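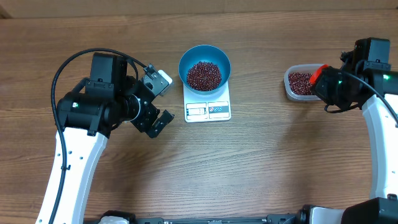

Unit 4: Weighing Dry Goods

Kitchen Fundamentals, evening section
Instructor: Leen Khalaf
Handout goes with the 25th June class. Bring it back for the October sections, we use the table of terms again.

4.1 Why we weigh

Cup measures work well for water and milk. They work less well for beans, rice, lentils and flour. A cup of small beans shaken down holds more than a cup poured straight from the bag, and two people filling the same cup will get two different amounts. A scale takes care of this. For the rest of the course every dry ingredient is given in grams.

Small red beans are used for practice in this unit. They pour easily, they are simple to pick up if you spill them, and the size is even from one bean to the next. Large beans such as limas are harder to bring to an exact weight, as one bean can move the reading by a gram or more.

4.2 Terms

Gross weight: the food and its container together.
Tare: the weight of the empty container. Also the name of the button that sets the display back to zero with the container on it. Some scales label it Zero.
Net weight: the food alone. Recipes always mean net weight.
Capacity: the most the scale can weigh, container included.
Resolution: the smallest step the display shows. Most kitchen scales step by one gram.

Gross weight minus tare equals net weight. You should be able to do this on paper even if you always use the button.

4.3 Setting up

Put the scale on a hard, level surface. A table is fine. A folded towel or a cutting board that rocks is not.

Turn the scale on with nothing on it and wait for zero. Check the unit. If the display says oz or lb, press the unit button until it says g.

Place the empty bowl in the middle of the platform. A bowl with flared sides is good for beans since it catches the ones that bounce, but check that the rim does not hang over the display so far that you can't read it. Press tare. The display should go back to zero.

4.4 Pouring to a target

Pour from a low height. Go quickly for the first three quarters of the amount, then slow down and give the display a second or two to catch up. Finish with a spoon or your fingers. If you go over, take beans out with the spoon. Don't lift the bowl off and tip it.

Scales can switch themselves off in the middle of a job. If this happens with the bowl full, do not press tare when it comes back on. Empty the bowl, set the tare again and start over, or work from gross weight if you wrote down the weight of the empty bowl. Write it down every time - it saves you starting over.

4.5 Worked problem

A bowl weighs 107 g empty. You want 80 g of beans in it, but the tare button is broken. What should the display read when you are done?

107 + 80 = 187 g

You then take out 40 g of beans for a second dish. The display should read 147 g, and the net weight left in the bowl is 40 g.

4.6 Practice

Work in pairs. One person pours, the other reads and records. Then trade.

a. Weigh the empty bowl and record it.
b. Tare, then pour 80 g of beans. Record what you got, including if you missed.
c. Move the beans to a storage container. Weigh the container empty first so you can find the net weight again.
d. Compare the two net weights. If they differ by more than 2 g, look for beans on the table and repeat.
e. Pour 40 g by eye with the display covered. Uncover and record.

Part e is not graded. Most people pour too much the first time.

4.7 Storage

Dry beans go into a clean, dry container with a tight lid. Clear plastic is handy as you can see how much is left. Label the container with the contents, the net weight and the date. Keep it out of direct sun and away from the stove.

The practice beans are reused all term and are not for eating. Please don't mix them with the beans for Unit 5, which are in the pantry and will be soaked overnight.

4.8 Before next class

Read Unit 5 on soaking and simmering. Weigh three dry foods at home, each with and without its container, and bring the numbers. If you don't own a scale, Reet Org has a few to lend - ask her before you leave. There are 24 people in this section, so you may have to share.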